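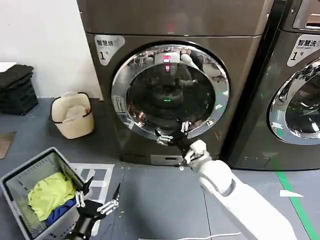
Surrendering a Dog to Zarnton: FAQ

2 min read

Is there a waiting list?
Yes. Allow 12 days for a kennel space.

What should I bring?
Vaccination records and the microchip number.

Can I send bedding?
One washable item per dog, labeled with its name. 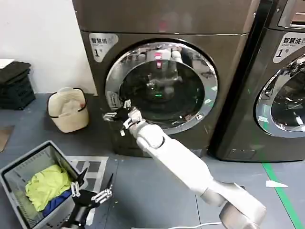

Dryer number 1.

Can I change my mind?
Within six days, in writing.

Comments

Yhon Cuervo: Does the six days include the day of intake?

edeta87: Mine did. Check your form.

Related
Reporting a stray in Londoño
Foster care: August intake
Cat surrender FAQ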